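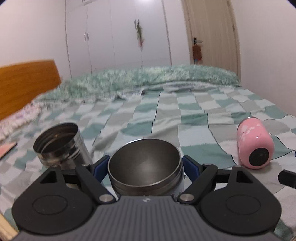 Bottles and cups laid out on the bed for a proper going-over.

I do my bottle sorting on the bed. The kitchen counter always has something on it, the bottles clank on the sink, and the bed is big and soft and right next to the closet where half of these things end up anyway! Put a clean sheet on first, or one that's headed for the wash. Mine is the teal and green patchwork one, and it has seen a lot of tea.

So, what to check. Start with the threads. If you've got a steel cup or flask with a screw rim, run a cotton swab around the grooves and look at what comes off (be brave). Coffee gets in there, and so does milk, and a quick swish under the faucet won't shift it. I use an old soft toothbrush with a little dish soap and go around twice, then turn the thing over and do the outside of the bottom too, where it sits in the car cup holder and picks up crumbs.

For brown stains inside plain stainless steel I put in a spoonful of baking soda, fill it up with hot water and leave it for 40 minutes with the lid OFF. Please don't screw a lid down on anything fizzing or hot. I did that once with baking soda and vinegar together and had to wash the ceiling. After the soak, bottle brush, rinse, rinse again, sniff. If it still smells like last week's soup, do it over.

Lids are their own job. Pull out the rubber ring if it comes out (a wooden toothpick is better than a knife, which nicks it) and wash it separately. My Zandel flask came with a spare ring and I was so pleased with myself for keeping it, until I found I'd put it in the button jar. Tape spares to the inside of a cabinet door. I've done that since last June and haven't lost one.

Printed bottles need a gentler hand.

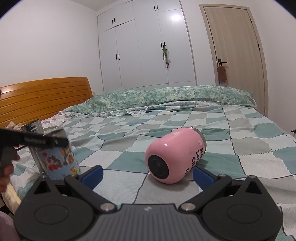

No scouring pads, no bleach, and I keep mine out of the dishwasher even when the box says it's fine, as the pattern on my old Bendetti went patchy after one winter of hot cycles. A soft cloth and lukewarm soapy water will do the outside. If there's a sticky ring left from a price label, rub in a dab of cooking oil, wait a few minutes and wipe it off. Go easy near any lettering.

Then the drying, where I used to go wrong every time. Stand everything upside down on a rack overnight, and if you can prop it so air gets underneath, even better. I store mine with the lids off, lids in a shallow basket next to them. A closed bottle that was a tiny bit damp smells awful in a month, and you only find out when you're running for the bus.

And how many to keep? I had 3 that leaked and I was still moving them from shelf to shelf. Fill each one, screw it shut, lay it on its side on a dish towel and go do something else for a while. Damp towel, new ring. Damp towel again, and it becomes a vase or it goes.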